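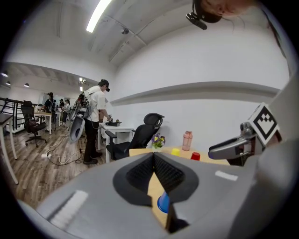 Wanted: people who do chores, to help us find out if machines can do them yet

Hi! I run the chore sessions at Cokton, and I'm looking for people to come and do small household jobs with us this June. I mean really small ones. Turning cups over, lining them up, moving little things from one side of a desk to the other. If you've ever tidied a kitchen counter while thinking about something else, you already have the skills.

Why we're doing it

My friends keep asking me when they can get a robot that does the dishes, and I keep giving them the same boring answer: not this year. Machines are great at one job in one spot. Give them a cup that's upside down, or sitting a bit too close to another cup, and things get shaky fast. Last spring we let our own system, Balerura, loose on a list of 19 chores from ordinary homes and shops. It got through 3 of them well enough that I'd let it try at my place. Folding a dish towel was not one of the 3 (I still have the towel).

People, on the other hand, do this stuff all day without a thought. So we'd like to record how you do it, and Balerura gets to learn from that.

What you'd be doing

You'll work at a table with a gripper in each hand, wearing a cap with a device on the front and a backpack that carries the electronics. Other people will be working at desks nearby, so expect a bit of chatter. I give you a chore, you do it, we reset the table and you go again, maybe from the other side or with the cups in a different order. Some of the later rounds are shop chores: facing up a shelf, bagging small items, sorting returns into bins.

It does get repetitive! The first hour is fun, the second hour is mostly cups. You can stop for a break whenever you like, and there's coffee and a pretty decent cookie supply.

Sessions start at 9:30 in the morning or 1:30 in the afternoon and last 3 hours, with the fitting and the breaks included in your paid time. I have 13 places to fill.

Who I'm looking for

Adults of any age, left-handed people very much included (we never get enough of you). No tech background needed. You should be okay standing for a while and wearing a backpack, so please tell me up front if your back or shoulders give you trouble and we'll talk about what would work. Glasses are fine. Big hairdos can be a squeeze under the cap, but we've managed so far.

I'd especially love to hear from anybody who has stocked shelves, cleaned houses or worked in a restaurant kitchen. You folks have tricks the rest of us don't.

Pay

You get $849 for the full set of sessions, paid at the end. If you have to drop out partway, you're paid for the sessions you did.

How to sign up

Write to the Cokton front desk with "chores" in the subject line. Tell me which hand you favor, whether mornings or afternoons suit you, and which chore at home you'd hand over to a machine first. I read all of those answers myself. Mine is changing the duvet cover, and Balerura is nowhere near it.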